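Home | Kitchen | Laundry | Playroom | Workshop | Product Reviews

Tidying with a Table Arm: Household Tips and a Review of the Stonder Kit

By the Trilska Home Advice Desk
October

The Stonder is a table-mounted arm with a two-finger gripper, offered as a kit by Zostbridge for home workshops, playrooms and small day care settings. It is intended for sorting and putting away small items at the end of the day. The Advice Desk used one over several weeks for toys, craft supplies and workshop odds and ends. The tips that follow are drawn from that period and apply to most arms of this type.

Preparing the surface

Use a plain, matte tabletop in a light color. Glossy finishes reflect overhead lamps, and the Stonder lost track of small items on a varnished table far more often than on a matte one. Wipe the surface with a damp cloth and mild dish soap, then dry it fully before switching on. Crumbs and dried paint are treated by the arm as objects, and it will spend considerable time attempting to collect them.

Patterned tablecloths should be removed. A plain one may stay if it is clipped down on all sides.

Choosing containers

Wide, shallow bowls gave the best results. The arm approaches from above and needs room to open its fingers before letting go. Tall jars and narrow-necked tubs were knocked over repeatedly. Lightweight plastic bowls are acceptable but tend to slide; a small square of nonslip shelf liner underneath corrects this.

See-through containers have a practical advantage, as an adult can check the contents from across the room. Assign one container to each kind of item and keep it in the same place from day to day. The kit stores container positions, and moving a bowl after setup means the position must be entered again.

Spacing the items

The maker allows up to 200 items per session. In household use a far smaller number is sensible. Spread items out with a finger's width between them. Cubes that touch are often pushed apart before one is lifted, and balls should be dealt with first, by hand if necessary. Soft toys with long loops or ribbons should be kept away from the arm altogether.

Larger playsets may remain on the table. Enter them at setup as fixed objects. The arm will then work around them, although it will not take small pieces out of them unless told to do so.

Speed and supervision

The control unit offers 5 speed settings. The second is suitable for toys and the first for anything breakable. The higher settings are of use only in a workshop with heavy, regular parts such as bolts and wooden pegs. Children should remain outside the reach of the arm at all times, and an adult should be present whenever it is powered. Switch the unit off at the wall before reaching in to free a jammed item. 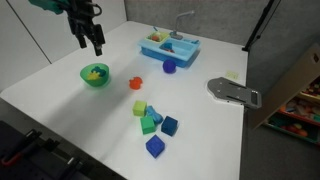
Sorting toys on a white table, with two pieces in the green bowl.

Care of the gripper

Clean the fingers every Friday, or after any session involving modeling clay. A soft toothbrush and warm water are sufficient. Do not use rubbing alcohol on the finger pads. Check the cable for wear at the same time, and tighten the table clamp by hand.

Replacement pads are sold in pairs under part number 3889. Households using the arm daily should keep one pair in reserve.

Cost and service

The basic kit is priced at $290 and includes the arm, gripper, clamp and control unit. Bowls and trays are not included, and ordinary kitchen ones serve equally well. Setup visits are offered separately through Olatunji Home Services. The Advice Desk completed its own setup from the printed guide in one afternoon and found the section on fixed objects too brief.

Assessment

The Stonder is slow. A person can clear a table of blocks well before the arm has filled its first bowl. Its value lies in routine sorting that can proceed while an adult prepares dinner in the same room. Households with limited table space, or with very young children, are advised to wait for a model with a guard.

Contact the Advice Desk | Copyright Trilska Home Advice | Back to top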